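Wakholm students put their grippers to work on a box of odds and ends

The robotics club at Wakholm has had plenty of good seasons since it started in 1995, but this spring's project may be the one its members talk about longest. They are teaching a pair of robot hands to tidy up.

The project is called Irnevex, and the idea is easy to explain and wonderfully hard to do. Take a box full of everyday stuff, the kind that piles up in any bedroom or office, and get a machine to pick out one thing at a time without crushing it or dropping it. To get there, club members work handheld grippers themselves, squeezing and lifting again and again, and the recordings become lessons for the software.

Hard, square objects were the first thing the club tried back in the fall, and they went well enough that everyone got a little bored! So in March the students switched to soft things, and the fun really began. Plush toys, knitted fabric, a crumpled tissue, a plastic bag – none of them keeps its shape once a finger touches it, and they love to hide behind each other.
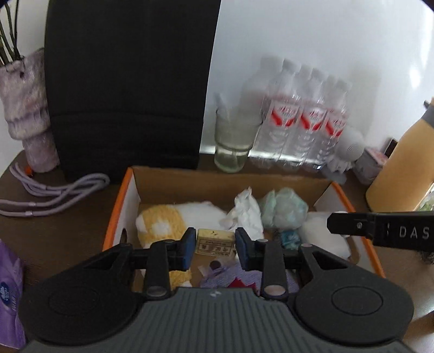
Members take turns on the grippers, and the log now stands at 3937 recorded grabs. Good ones and bad ones are both kept. A clumsy try, the students say, can teach the software plenty about what to avoid, and there is a lot of cheering in Room 301 when a stubborn item finally comes up clean.

The club has also been writing its own sorting program, nicknamed Tello, that guesses which item is easiest to reach next. It still gets confused by anything fluffy. Two rewrites are already behind it and a third is on the way, this time with better handling of things that overlap.

Next up is the Allimico student challenge, where teams get a box they have never seen before and a short time to empty it. Wakholm has not entered before, and the club is thrilled to be going. Travel will cost around $500, most of it already raised through a bake sale and a used-book table.

Anyone curious can stop by on Sunday at 2 p.m., when the club opens its doors and lets visitors try a gripper for themselves. Small soft toys for the practice box are very welcome – the odder the shape, the better.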